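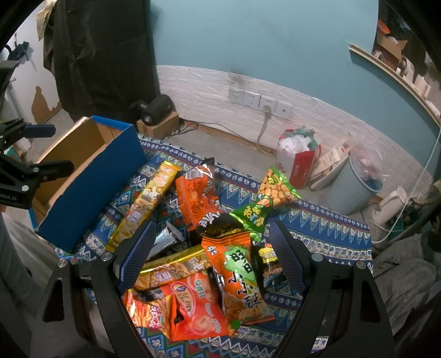 Ekumness changes how it packs mixed snack cartons

Ekumness, the mail-order grocery packer, will move to a new packing order for its mixed snack cartons in September. The change covers 14 carton types, all of them filled by item count and closed with paper tape. Prices and carton contents stay the same.

Under the current method, packets are taken from shelf bins one product at a time and dropped into the carton in the order printed on the pick sheet. The new method adds a sorting step. All packets for one order are first placed together on a cloth-covered table beside the open carton. The packer then loads them by shape: long narrow packets along the side walls, flat bags on the base, and puffed or triangular packets on top.

Heriberto Solís, packing supervisor, said the main fault with the old order was crushed corners. "A triangular packet of nuts has three hard points," he said. "If it goes in early, it ends up under the heavy bags and the points press into whatever is beside it."

In a trial earlier this year, the company packed 424 cartons with the new method and opened them again after a standard drop and vibration cycle. Burst seams were found in 32 cartons. A matching set packed in pick-sheet order had 46 cartons with burst seams. Most failures in both sets were at the top crimp of long packets, where the film is folded and sealed across a narrow width.

The trial also looked at the cartons themselves. Boxes with a torn or uneven upper rim closed poorly, and the tape lifted at the corners during the vibration cycle. Such boxes will now be kept for internal transfers only. Cartons for customers must have a straight rim on all four sides before filling starts.

Packet barcodes will be scanned on the table, before loading. Crescencio Meléndez, who manages stock records, said this removes a common cause of recounts, in which a bag was scanned at the shelf and then left out of the box. Packets with a wrinkled barcode are to be flattened by hand and scanned a second time. If the second scan fails, the number is typed in.

The cloth stays on the table during packing. It stops glossy film from sliding and makes small packets easier to pick up by the edge. It is replaced at the end of each shift, or sooner if a packet leaks.

Staff training starts two weeks before the change. Orders that have already been picked will be packed under the old method and shipped as normal.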